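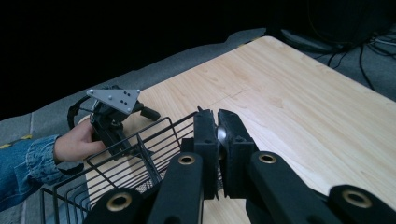
## Óleo de acabamento em tampos claros

Depois da lixa 200, passei o óleo Skitby em demãos finas, com pano de algodão. Consumo: 41 ml por demão. O excesso sai após 20 minutos - se ficar, a superfície seca pegajosa.

A Nandini Hegde sugeriu três demãos. Em fevereiro testei com duas e a água marcou a madeira. Com a terceira, as marcas deixaram de aparecer.

Falta comparar com a cera Hidetti, que ainda não chegou.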